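About Tilier

Hi, and thanks for stopping by! Tilier is a little sewing school, and I'm the one who runs it. I teach grown-ups to make things they'll really use: curtains, napkins, aprons, and (once they're brave enough) clothes.

I started out in April with 2 secondhand machines and a box of scissors from my aunt. Most of my first students had never threaded a needle.

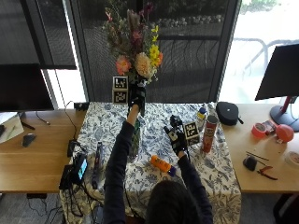

These days I run two courses. Home Sewing goes for 10 weeks and covers everything flat, which is a lot more fun than it sounds. First Garment is for people who've finished that one and want sleeves.
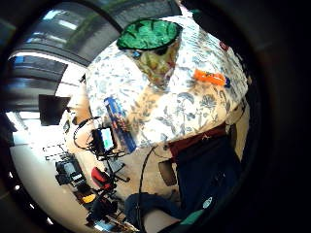
Everybody asks me what to make first in First Garment, and I always say a shirt. Collars look scary but you only have to get through one! I'll also try to talk you into a busy print. Big blue flowers and curling stems on a pale background, short sleeves, buttons down the front, and your wobbly stitching just melts into the leaves.

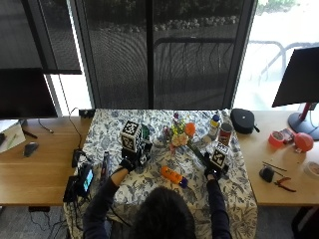 Home Sewing ends with a full-size tablecloth, and I won't budge on that. It's four long hems and four corners, and by the last corner you can miter in your sleep. White with gray-blue flowers and leaves is my kind of cloth for it, so pretty with plain dishes.

Classes cost $33 each, thread included. Bring your own fabric, or raid my scrap bin. I'd love to have you!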